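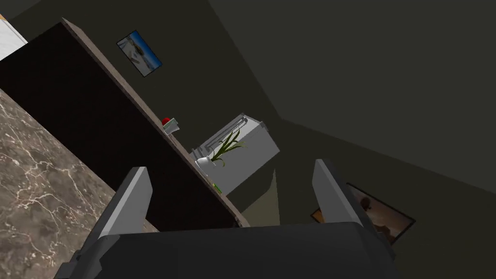
By Lena Czarnecka
2024-09-18 | Local news | 2 min read

Kotbridge will keep its overnight street parking ban for another winter, after a town meeting that ran long enough for several people in attendance to worry about breaking it.

The ban keeps cars off the curb from 2 a.m. until plows have finished their routes. It was brought in last February as a temporary measure. Temporary measures in Kotbridge have a way of settling in, and the detour on Flernum Street is old enough to have its own pothole.

Remigiusz Krawczyk, who runs the town's road crew, told the meeting that plowing had gone faster under the ban and that his drivers would like it to continue. He brought a map. The map was passed along the front row, where it stayed.

Residents of the Urrego Apartments were less taken with the idea. The building has 10 more households than parking spots, and the overflow lot behind the library is a cold walk away with groceries. One tenant asked whether the town had considered building more parking. The town had considered it, Krawczyk said, in the sense that it had found out what it would cost.

There was some give in the end. The fine for a first offense drops to a written warning, and the library lot will be plowed before the streets – last winter it was plowed after, so drivers who moved their cars as told spent the morning digging them out.

Signs will go up before the first snow. The old ones can't be used again, as they give the wrong end date and, on the north side, the wrong side of the street.

Two speakers asked for a text alert on nights when the ban is in force. The town already has one. Sign-up forms are at the front desk of town hall, which is open on weekdays until 4 p.m. and has no parking.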